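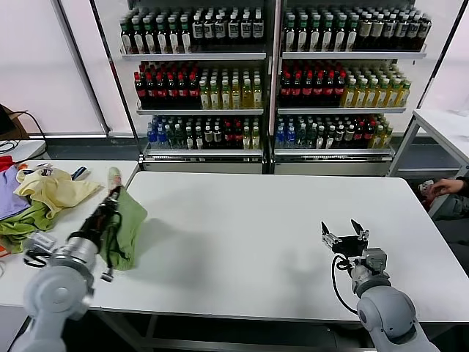 3.2 The cloths, and what happens to them in a heap

I should say up front that I came to this topic through my own linen cupboard, so you'll find a fair bit of domestic opinion mixed in with the method. The question for this part of the study was a small one. When somebody pulls a cloth out of a mixed heap, what do they go for first, and what shape is it in by the time it gets to the table?

We bought plain coloured cloths from two suppliers, Mellero and Meireles, and washed the lot before anyone touched them. New cloths are a nuisance. They hold the creases from the packet, and a person who is handed one will fold it straight back along those lines without thinking, so you learn a lot about the packet and very little about the folding. After a few washes the creases go and the cloths flop properly. Sarmīte Lepik did most of the washing and kept the laundry notes, and she is the one who spotted that the Meireles cloths had shrunk more along one side than the other – enough that a square no longer folded into a tidy square. We left those in. Anyone who has folded their own tea towels knows the problem, and it seemed a bit precious to study cloths that behave better than the ones in people's kitchens.

Heaps were made by hand. You drop the cloths one at a time from about chest height, don't spread them, don't shake them, and leave whatever happens alone. I had a go at writing stricter rules for this (dropping order, a ring marked on the table) and gave up after a couple of tries, as the strict heaps all came out looking like cow pats and no laundry pile I've met looks like that. The rumpled sort in Figure 3, with the pale yellow in the middle, the lavender-purple over at the table edge and the bright green below them, is much closer to what I wanted. You can also see the olive-green one held up by itself, hanging in loose folds over the big table, and I'd ask you to keep that hanging shape in mind for a minute.

Across the whole study we logged 1,162 pulls. I'd expected people to take whatever was on top, and plenty did, but 205 of the pulls went for a cloth that was mostly buried when there was a perfectly good one lying on the surface. When I asked about it afterwards the answers were all over the place. Some liked to get the awkward one out of the way early. A few wanted to do all the greens together. One person told me she always starts with yellow and had no idea why, and I've got no idea either, but it's in the notes and she did it every time.

Colour did matter, though in a duller way than I'd hoped. A strong colour against its neighbours gives you an edge to look for, and an edge is what you need if you want to end up holding a corner. Two cloths of a similar shade lying across each other were the worst. People would grab what they took for one cloth, come up with two, swear mildly, and put one back. Putting one back changes the heap, so we counted those as a single pull and made a note beside them.

Now, the hanging shape. Pick a cloth up somewhere near its middle and you get a sort of soft cone with the corners pointing every which way. Pick it up near a corner and it falls much longer and narrower, with the opposite corner usually lowest. Most folders seem to know this in their hands. They pinch, lift, have a look at what's hanging, and slide along the hem until they meet the next corner, and only then does the cloth go down flat. I timed myself doing it at the kitchen bench one evening in October and was annoyed to find I'm slower than my own teenager, who doesn't slide along anything and just gives the cloth a flick.

The table wants a mention too. We worked on a plain white top and kept the heap on its own table to the side. In the first pilot we had everything on one surface, and the heap crept. A sleeve drags it, or a cloth gets pulled out and brings half of its mates along, and before long you're folding in a space the size of a dinner plate. With two tables the creeping stopped being my problem. White did make pale cloths a bit harder to see at the hems, the yellow ones in particular, and if I ran the study again I'd borrow something in a mid grey.

Of the pulls we logged, 990 ended in a cloth laid down with all four corners showing. The others were given up on, dropped back, or folded anyway with a corner tucked under, which I've scored separately in Section 3.4. I was strict about this and Sarmīte was stricter, and where the two of us disagreed we went with her.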